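Stray cat had her litter under our deck – move them or leave them?

Hondwood Neighbors > Pets and Wildlife

mapleside_jo
A gray stray has been coming through our yard since July. I assumed she belonged to somebody on Nalline Road because she looked well fed. Last night my son heard squeaking under the back deck, and when I got down with a flashlight there she was with kittens. I could see two for sure. She hissed at me and I backed off.

It's supposed to drop to 26 degrees. Should I bring them inside or leave her alone? I have a spare room with a door that closes.

tworidge
Leave her alone tonight. If you start pulling kittens out she may move the rest somewhere worse. Put a plastic tote on its side near the opening, with straw in it, and a towel over the top to cut the wind. Straw, no blankets inside. Blankets soak up damp.

stesel_fan88
I disagree. 26 is too cold for newborns on bare dirt. We waited in the same situation and lost one. If you have a spare room, trap mom and take the whole family in. The Stesel clinic lends traps, you leave a deposit and get it back when you return it.

tworidge
Do you know they're newborns? She said squeaking. Could be three or four weeks old, and those hold heat a lot better with the mother there.

mapleside_jo
Eyes were open on the one facing me, if that helps. The room is our guest room. I can strip the bed and shut the closet, and there's nothing in there they could hurt.

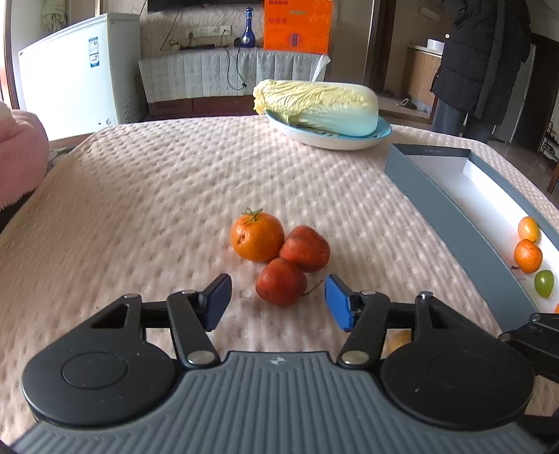 Hondwood, January 7, 2024

Update for everybody who sent messages. We put the tote out the first night and she ignored it. In the morning I called the Stesel clinic and they had a trap available. Set it with sardines by the deck steps and she walked in before lunch. The kittens were easy after that – my son is skinny enough to get under there. There were only two.

All three are in the guest room now. She's in the closet with them, in a box with one side cut down. I opened the door again because she kept scratching at it. She eats when I leave the room and hasn't hissed since yesterday.

stesel_fan88
Glad to hear it. Get her scanned for a chip before you do anything else. Well fed usually means somebody was feeding her.

oldpumphouse
Somebody was. I'm on the corner by the Vondráček feed store and a gray cat with a notch in her left ear ate on my porch most of the fall. I stopped seeing her before Christmas. Is there a notch?

mapleside_jo
No notch, both ears are whole. So there may be another one out there.

oldpumphouse
Then mine is a different cat. The notch means she was already fixed, so that makes sense.

tworidge
I still think she'd have been fine with the straw, but she's in now, so keep her in. Don't let anyone talk you into separating them before eight weeks.

nalline_rd_dad
How much is this going to cost you? Our neighbor took in a stray with a broken jaw and ended up with a bill of some 3000 dollars. Good for you, but people should know what they're getting into.

stesel_fan88
That's surgery on a broken jaw. A chip scan is free and the spay is low cost if you ask for the community cat rate. Not the same thing at all.

nalline_rd_dad
Fine. I only said to ask first.

mapleside_jo
I did ask. They'll scan her when I bring the trap back and spay her once the kittens are weaned. If no owner turns up we're keeping her. The kittens will need homes, so message me if you're local and can take both.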